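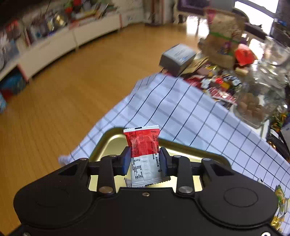 *Gold-colored tray with raised rim, on a white cloth with a navy grid.*

## Zusten serving tray, gold finish

Metal serving tray for table and counter use. The rim is raised. Supplied by Prisia from the Paverholm warehouse.

| Item | Value |
|---|---|
| Stock number | 3,774 |
| Finish | Gold, gloss |
| Maximum load | 3 kg |
| Maximum surface temperature | 80 °C |
| Carton quantity | 200 |

### Use

Place on a flat, dry surface. Distribute the load evenly before lifting. The tray is not rated for oven, broiler or stovetop use. Cut food on a separate board.

### Cleaning

Wash by hand with mild detergent and a soft cloth. Do not use steel wool, bleach or scouring powder. Dry before stacking. Place one sheet of paper between trays in storage; grit between stacked trays will scratch the finish.

### Ordering

Single trays ship flat in a padded sleeve. Full cartons ship on a pallet. The Bellamy tray has a lower rim and does not nest with this model. Orders for December delivery must be received by 9th November. Contact for trade accounts: Xiomara Villanueva, Prisia sales desk.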